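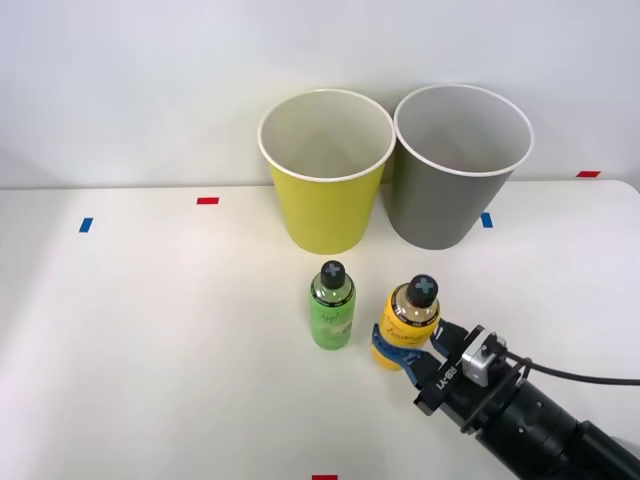

Two buckets, two little bottles, one white table.

I have become a person with opinions about small buckets, and I am so happy about it. It started in January when I cleared the white table against the back wall, which had turned into the place where post, batteries and half-used rolls of tape went to live. Six carrier bags of stuff came off it. Six! Once it was bare I stood there with a cup of tea and promised myself that it would never go back to how it was, and that anything small would have a proper home.

I'd tried boxes before. Lidded ones are lovely in a cupboard, but on a table I never lift the lid, I just put things on top of it. Trays are worse, they spread. What I wanted was something open and deep, with a wide mouth I could drop things into from a lazy distance, and in a colour strong enough that I'd remember which was which.

So, the buckets. They taper, wide at the top and narrow at the bottom, and both have a white rolled rim. One is a yellow-green that I keep calling olive and my sister keeps calling mustard (we've settled on pickle). The other is a dark grey. I had the pickle one first, from a shop called Ornier that sells a bit of everything, and I liked it so much that I went back for the grey the same week. They were £6 each. I know some people would have bought a matching pair, but I love them being different. The same shape in two colours looks like a decision!

I do like that the outsides have all the colour and the insides are pale. It means you can see down into them, which matters more than I expected. My old pen pot was black inside and things simply vanished.

The system, if I can call it that, goes like this. Pickle is for things that are staying: little bottles that still have something in them, anything I'll want again this month. Grey is for things that are leaving, so empties for rinsing and recycling, and bits to pass on. At the end of the evening whatever is on the table goes in one or the other. It takes me 70 seconds (yes, I timed it, once, with great excitement) and I've kept it up for longer than any tidying plan I've ever had.

Before anything goes in, I stand it on the table in front of the buckets and have a think. That pause is the bit I enjoy the most. A small bottle looks quite important standing by itself on a big white surface, and it's much easier to be truthful about whether you want it.

Small bottles are my weakness, I should say. I pick them up for the colours. The green one with the black cap is a favourite, with its bright green label and the writing that looks as if somebody did it by hand, and there's a yellow-orange one that goes with it beautifully. Put them in front of the buckets and you've got green against yellow-green and orange against grey, and I could look at that all day. I have rearranged them far more often than the system requires.

I did a proper bottle count in the spring, pulling them out of the bathroom, the kitchen drawer, two coats and a beach bag. There were 108. I'm leaving that number there without comment! A good many were down to the last drop and went straight out, some were given away, and the ones that stayed are the ones I like to see. The pretty ones get a turn on the table, two at a time, and I swap them when I feel like a change.

A few things I've learned along the way, in case you fancy trying it:

Go for a wide mouth. I had a tall thin pot from Kavon that I loved the look of, and I knocked it over every time I reached in. It now holds wooden spoons and is much happier.

Keep them to the back of the table, up against the wall. Mine sit side by side with the rims practically touching, and that leaves all the space in front for actual life. The left side of the table I try to keep clear for writing, sorting the post or cutting out a pattern.

Don't label them. I made two beautiful labels and took them off the next day. The colours do the job perfectly well and I'd only have changed my mind about the wording.

Empty both of them all the way, regularly. I tip everything out, give the insides a wipe with a damp cloth and put back only what I'd miss. It's a cheering little job with the radio on. The rims collect marks before anything else does, so I go over those as well, all the way round and just inside the lip.

Resist the third bucket. I say this as someone who has had a third bucket in her basket more than once, a gorgeous brick red. A third one would need a category, and I know in my heart the category would be "other", and then I'd be right back where I was with the batteries and the tape.

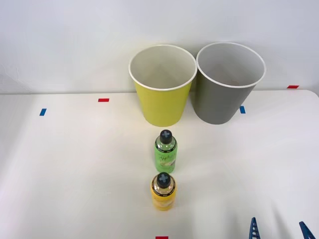

What I'm doing next

The windowsill in the hall! It's narrow, so the buckets won't do, and I've been looking at shallow dishes instead. There's a speckled one from Jiken I keep going back to, though I'd want to measure the sill first as I've been caught out that way before. It needs to hold keys, one pair of sunglasses and the dog's lead, and nothing else whatsoever.

I'd also love to hear what you keep on your own tables and what you keep it in. Somebody left a comment on my last post about using old flowerpots, painted inside, and I've thought about it every day since. If you've done that, please tell me which paint you used and whether it chips.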